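In Defense of the Loud Phone Case
Elli Sjöberg
2021-10-28

My sister-in-law owns a phone that cost more than my first car, and for 13 months she has carried it around Drurkivville with nothing on it at all. She says the designers meant it to be seen. They probably did. They also sell a replacement for the back glass, and I suspect they are at peace with either outcome.

I am a case person. I was a black case person for nearly 10 years, which is to say I spent those years patting sofa cushions in the dark. A black phone in a black case on a black car seat is a donation to the car. In September I finally gave in and bought an orange one, the orange of traffic cones and hunting vests, and I have not called my own number from the kitchen since.
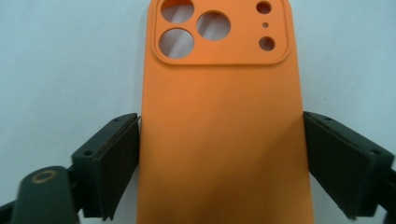 The objections came quickly. A coworker asked if it was a child's. My mother said it was cheerful, in the voice she uses for other people's curtains. The man at the repair counter in Flevine told me that most customers go for clear, so they can enjoy the color of the phone. Clear cases go yellow. Mine went yellow on the last 2 phones I owned – a shade I can only compare to old piano keys – and I enjoyed that color very little.

Then there is the argument that a case ruins the feel of the thing. I hold my phone mainly to read the weather and to decline calls, and neither has suffered.

What I like best is that orange makes no claim to taste. A leather folio has opinions about its owner. A marbled one wants to be asked where it came from. Mine sits on the counter next to the onions, visible from the stairs, and when I leave it behind at the library somebody runs after me with it before I reach the parking lot.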